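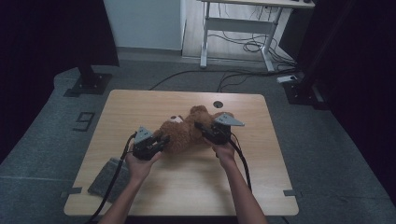

Skellach Toy Library: soft toy project
Progress report to the Trineck Fund, for the period to the end of February
Written by Canan Kozan

Hello Ingegerd, and hello to everyone else who reads these. You asked for something short and informal this time, so I've left the spreadsheet as an attachment and I'll just tell you how we're getting on.

The short version is that it's going well! We said we'd have 80 soft toys cleaned, mended and ready to lend by the spring, and we've got there early. Between them they've been out on loan 139 times, which is far more than I'd dared to put in the application (I'd assumed families would want the jigsaws and the train sets, and that the teddies would be a bit of an extra).

The bears are easily the favourites, and the shaggier the better. There's a curly caramel-brown one with a pale snout that I could lend several times over. Of course the shaggy ones are also the most work. Short plush gets a wipe and a brush and that's it, but long curly fur clumps at the arms and legs, and you have to lay the bear down flat and go through it bit by bit. Radymyr has become very good at this. He does the tummy first, then turns the bear over, and leaves the face until last with a clean corner of cloth.

We've moved the whole job onto the pale wooden table in the back room, with a piece of grey felt to stop things sliding about. It's a much better height than the old bench and my back is grateful.
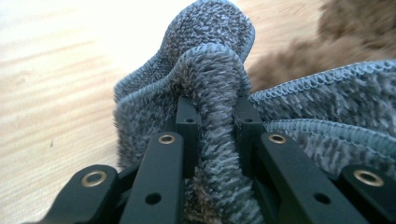

Cloths and towels

I know this was the budget line that raised an eyebrow, so a proper word on it. We started with cheap yellow dusters from the market and they were hopeless, they left bits of themselves all over the toys. The grey microfibre towels have been a big improvement. They have a dense looped pile that lifts fluff out of the fur, and the edges are stitched all the way along, so we aren't picking threads off a teddy afterwards. They do hang on to what they collect, mind you. You find little patches of brown fibre stuck in the grey, and we've learnt to pick those out by hand before the towels go in the machine. No fabric softener either, Beril was firm about that and she was right.

Money

Of the £700 you gave us, the largest share went on the washing machine repair and the rest on towels, brushes, thread and stuffing. Follitz let us have the stuffing at trade price. There's a little left, and I'd like to spend it on drying racks if you're happy with that. Could you let me know by email?

What hasn't gone so well

Mending is behind. Manouchehr has been off with his wrist and he's the only one of us who can replace a joint properly, so two of the big jointed bears are still waiting. I also promised a Saturday-style mending morning for parents and it hasn't happened yet. The room is the sticking point, and I'm talking to the people at Lo Presti about using their upstairs.

Next

Drying racks, with your blessing. New loan labels, as the paper ones come off at the first cuddle. And we've had a request from the nursery for a box of small animals they can swap each half term, so Beril and I are going through the donations to see what we've got.

Do come and visit, the kettle goes on at half past ten.

Canan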